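Prasulwood brings Heltus handling cells into daily use at Stukdale test kitchen

STUKDALE, January 13, 2026 – Prasulwood, a maker of kitchen drawers and storage fittings, has moved its Heltus handling cells from trial to daily operation at its Stukdale test kitchen. The cells take over the repetitive part of product testing: opening and closing drawers, placing items in them and removing them again.

Until December, this work was done by hand. A technician on a full shift completed 211 drawer cycles, recording each on a paper sheet. The two Heltus cells together complete over 1,705 in the same period and write results directly to the test log.

Each cell consists of an arm with a two-finger gripper, a controller supplied by Xenos and a bench set up with household goods. Items are changed between test series so that grip settings are checked against hard, soft and flexible packaging.

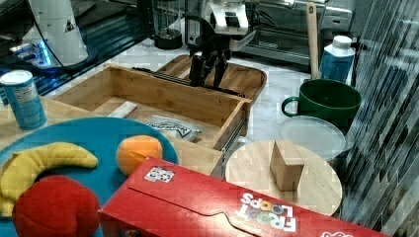 A Heltus cell at Stukdale, with the gripper over an open wooden drawer box.

No positions have been cut. The technicians formerly assigned to manual cycling now prepare the benches, set force limits and inspect slides and joints for wear. All have finished a training course covering safe entry to the cell, fault recovery and basic programming. Shifts at the test kitchen keep their existing hours.

"Manual cycling was hard on wrists and shoulders, and we rotated people off it every hour," said Hajnalka Lakatos, test kitchen manager at Prasulwood. "The same people now spend that time on inspection. Faults in the runners are being reported earlier in a series than they were last year."

Some tasks remain manual. Technicians still judge surface finish and drawer noise, and they clear any item the gripper has failed to pick up twice.

"The arm stops and waits for a person at that point," said Rozália Bárány, automation engineer. "We could let it keep trying, but a crushed package tells us nothing about the drawer."

Test series for the current drawer range run to 2,000 cycles per unit. Prasulwood will apply the same procedure to its cabinet doors once fixtures have been built and the force limits validated.

Media enquiries: Prasulwood Communications, Stukdale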